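From: Corrado Testa
To: Notau users list
Date: 17 March 2022
Subject: Re: Hand-held collection for the cloth tasks

Anayeli Bañuelos wrote:

> Hi all,
>
> Quick update from our side. We've moved all the folding work
> off the remote control rig and onto the hand-held gripper. A
> new person is up and running in one afternoon, and we've
> collected 3813 demonstrations so far across the Escobedo
> apartments. With the old rig it took us until July to get our
> first 2000, and half of those had the arm bumping into
> furniture.
>
> My feeling is that for cloth we should stop collecting by
> remote control altogether. People move naturally when the
> tool is in their own hand, the motions are faster, and you
> can do it in a real bedroom. The Skalov arm can be brought in
> at the end for testing. Any objections before I write this up
> as the recommended method?
>
> Anayeli

Well, yes, I have a few. Sorry in advance, I know how much work went into this.

First, the number. 3813 is a lot of demonstrations, but it's a count of how many times a person picked up a piece of cloth. How many of those can the arm follow? When somebody drives the arm by remote, a bad reach shows up right away because the arm stops or complains. With a tool in your hand you can twist your wrist, lean over the mattress on one knee, come in from the far side, and the recording looks lovely. Then you play it back on an arm bolted to a stand and it can't get there. I'd like to see the share that survives a plain reach check, with the base where it will really stand.

Second, "faster" worries me more than it pleases me. I went through 5 of the sessions you shared and people are quick, yes. They are also quick with the camera. Turn the wrist fast and the side of the picture smears. For the cloth between the fingers that may not matter. It matters if you are tracking the tool's position from the room, and a bed in front of a white wall doesn't give the tracker much to hold on to. How many episodes did you drop for lost tracking? If the answer is none, I would check whether anything is looking for it.

Third, the force. A person feels when the cloth is pinched and when they've caught the comforter along with it. None of that gets written down in the Sosov format unless somebody added a channel while I wasn't looking. So the model learns where the fingers went and has to guess the rest. The remote rig doesn't record much force either, I'll admit, but at least the person driving it is working half blind too, so what they do is closer to what the arm could do from the same view.

And the comparison isn't fair to the rig. Your first 2000 were done with new operators and the old cable. Give me the same people on both methods, the same rooms, an equal number of hours, and count success on the arm at the end. If hand-held wins that, I'll shut up and help you write the page.

I did try it myself before complaining. A blue cloth on my bed, bunched up, and the job was to pick it up by an edge.

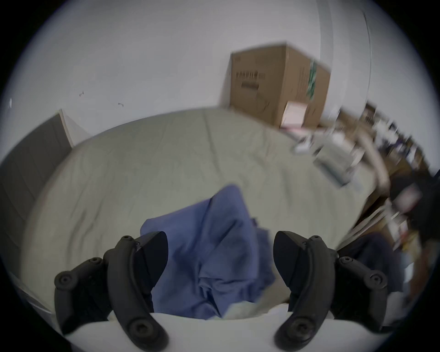 Cloth tasks: picking from a heap

The cloth is a soft heap with folds running across it, lying on a comforter that has wrinkles of its own. Which of those folds is a good one to grab? I knew, because I had handled the thing a minute before. I doubt the camera does. I also kept peeking around the tool with my own eyes, and I'd bet money your people do the same. Maybe have them work from the camera view for a day and see what happens to the speed.

So my vote is to keep both for now. Use hand-held for variety of rooms, keep a smaller remote set on the Skalov arm in the training mix, and don't put "recommended" on the page until there's a test behind it. Can you send the session list with the operator and room filled in? The version in the shared folder has blanks in both columns.

Corrado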